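Right, I've been threatening to do this for weeks so let's go. A thread about tea, and how I managed to drink it badly for most of my adult life 🧵

Background: I grew up in a house where tea meant one bag, boiling water, tinned milk and enough sugar to stand the spoon up in. I loved it. I still love it. My mum will read this so I want that on the record.

Then in January I moved in above a shop on Effiong Road and the woman downstairs, Nneka Igwe, started selling loose tea by weight. I went in for washing-up liquid. I came out with two paper bags of leaves and no washing-up liquid.

First attempt: dreadful. I put a heaped tablespoon of green tea in a mug, poured water on it straight off the boil and left it while I answered emails. It tasted like a lawn.

Went back down to complain (politely!!) and she asked me how hot the water was. I said hot. She asked how long I'd left it. I said until I remembered it. She looked at me the way my old maths teacher used to.

So. Green tea wants cooler water. If you haven't got one of those kettles with the temperature buttons, boil it, take the lid off and go and do something for a few minutes. I put the bins out. The bins have never been so regular.

And leave it for 2 minutes, then get the leaves OUT. I use the timer on the cooker. My flatmate Chibuzor thinks this is hilarious and shouts "tea!" every time it beeps, from whatever room he's in.

Black tea is much more forgiving. Boiling water, 5 minutes if you're having milk, less if you aren't. You can get distracted and it'll still be drinkable, bless it.

Oolong is somewhere in the middle and it's the one I've gone a bit silly over. The dark roasted sort smells like toast and raisins. You can use the same leaves again and again and the second cup is better than the first — I don't know why this isn't on posters.

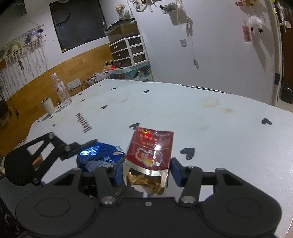
Lawal Bashir

Storage! I had all mine in a row on the shelf over the cooker, in glass jars, looking gorgeous. Steam, sunlight and frying smells, all day long. The jasmine one ended up with a definite note of onion.

Now it all lives in a cupboard on the other side of the kitchen, in tins with proper lids. Old biscuit tins are fine if you wash them well. Wash them REALLY well. I had a week of faintly ginger nut Darjeeling.

Also, buy small. I got carried away and ordered 400 grams of a white tea because the postage was free, and I'll be drinking it until I retire. It's nice! It's just a lot of the same nice.

Kit. You don't need much. I bought a fancy glass infuser flask thing and the strainer fell into the sink and went down the waste disposal at Ikechukwu's house, so that was that friendship tested. I now use a wide mesh basket that sits in the mug and it's better in every way.

The leaves need room, is the point. Those little balls on chains are sweet but everything's packed in and the water can't get round it. Mine now holds paper clips.

People have asked about water. I live somewhere with very hard water and yes, it makes a difference, you get that skin on top. A filter jug sorted it for me. I refuse to buy bottled water for tea, I've got to stop somewhere.

People have also asked whether I've become unbearable. I took my own tea to a wedding in Caneck, so make of that what you will. In my defence the bride had two cups.

What I haven't cracked is iced tea. Every recipe says something different. Hot then chilled goes cloudy on me, and overnight in the fridge comes out lovely but so weak. More leaves? Longer? Answers below please, I've got a jug in there now.

Oh and for my mum: I still have the bag with tinned milk and sugar on a bad day. Two spoons. Nothing in the fancy cupboard comes close when it's chucking it down and the bus hasn't turned up.

Going to check on the jug. Will report back if it's any good — if you hear nothing, it was weak again.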